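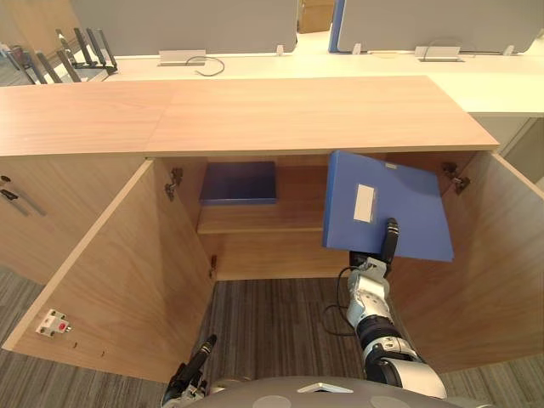 3.2 Coat colour and the owners' records

I came to the Hidodell ponies through their paperwork, and I still think that's the best way in. Wakana Hoshino had been keeping foaling notes at the Mellton stud for years before I turned up, and when she let me loose on them I found 487 entries, going back to the first dun mare they bought in. Most gave sire, dam, sex, height at weaning and a colour. The colour was where the fun started (if you like that sort of thing, and I do!).

Foals change. A smoky black foal can look like a washed-out bay for its first summer, and a grey can start life as nearly anything. So when a breeder writes "black?" in May and "brown, I think" in July, both notes may be perfectly fair, and I didn't want to throw either away. I took the latest colour written down for each animal as its working colour and kept the earlier ones alongside it, as set out in Figure 3.
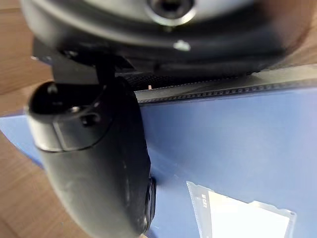 Hair samples came from 200 of the ponies, pulled from the mane with the roots on, and Charito Samonte ran the tests for Extension, Agouti, Cream and Dun. She also ran Silver on anything with a black base and a pale mane, and I was very glad she did. Silver hides completely on a chestnut, so a chestnut mare can carry it for her whole life and then hand it on to a bay foal that takes everybody by surprise. We had eight foals like that in the records, all written down as "odd chestnut" or something close to it, and every one of them tested as a bay or black silver.

Figure 3. Working colour of each pony in the stud book, with earlier colours shown beside it where the breeder changed her mind. Tested ponies are marked with a filled circle, untested ones with an open circle.

Reading across Figure 3, the plain colours hold up very well. Chestnuts in the book were chestnuts in the lab (ee at Extension, no arguments), and the bays were nearly as good. Palomino gave no trouble either. The trouble sits in the dark end, where smoky blacks had been put down as black or brown, and among the buckskins and duns, which people do mix up, me included. A dorsal stripe on its own isn't enough to call a dun. Plenty of young foals show some sort of stripe and lose it with the baby coat, and I now look for leg bars and a shoulder mark as well before I write anything.

One line needs its own mention. The stallion Cluvanari was registered as a bay dun by his first owner, a Mr Enriquez, and his foals were entered as dun more or less out of habit. Charito's result came back as one copy of Cream and no Dun at all, making him a buckskin. I went back through his foals with Wakana over a long afternoon and a lot of tea, and we changed the colour only where there was a hair test to go on. The rest stay as they were written, with a note in the margin, and I've left them out of the counts in the next section.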